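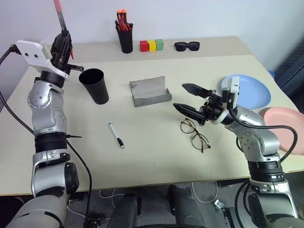 Saturday, 7:40 am

Glue line tests, second batch. Coffee first, then pulled the clamps off the maple offcuts from last night. Shop was cold again, heater had tripped. Reset it, 58 on the wall dial when I got in, so treat these numbers as a cold cure.

Two glues on the go. Skutico yellow (the one we buy by the gallon) and the Ranside slow set that Jetberg sent with the last hardware order. Same stock, same planer pass, pieces cut one after the other so the grain is near enough.

Skutico joints – broke four. Three went in the wood, one let go along the glue for maybe a third of its length. Dry spot. My fault, rolled it too thin at that end, you can see the roller track. Marked it and kept it in the box under the window.

Ranside joints – broke four. All in the wood. Best one held to 201 lb on the lever before it cracked, worst was 158. Did not expect that from a slow glue at this temperature. Squeeze-out is still rubbery though, peels off like skin. Is that normal? Label says 20 hours to full cure and it had less than that. Leave the rest till tomorrow and break them then.

Lever gauge needs checking before anyone quotes these to a customer. It sticks a bit coming back to zero. Hung the 100 lb weight on it and got 100 on the first go, then a hair over on the second. Fine for comparing, not fine for the spec sheet.

9:15. Haddadin order. They want the bench tops by the end of the month and they want them oiled, not varnished. Okay but oil over squeeze-out leaves pale blotches, did this to ourselves on the hall shelves. So whichever glue we use, scrape while it's soft and card it again after. Tried the old cabinet scraper on the Ranside stuff, clogs up right away. Chisel worked better. Damp rag made a mess, smeared it into the pores – don't.

Rough idea for the tops:
six boards each, widest in the middle
biscuits only for lining up, not for strength
clamp from both sides or it'll cup like the sample did
end grain sealed the same day, don't leave it overnite

Moisture on the new boards is all over the place. Two from the bottom of the stack are a lot wetter than the rest. Stickered them by the door with a gap, will check again in a week. Do not use these for the tops. Wrote it on the ends in red crayon.

10:50. Planer is leaving a ridge again, about an inch in from the left. Nick in one knife I think. Shifted the knife over a touch and it's gone for now, but order a new set. Also low on biscuits, wax paper, the wide masking tape.

Somebody borrowed the short bar clamps, pls bring back before Monday's glue up. Need all of them.

Still to do: break the other Ranside pieces, one more Skutico set with a proper coat on it, oil a scrap from each and look at it in daylight. Heater breaker – find out what else is on that circuit.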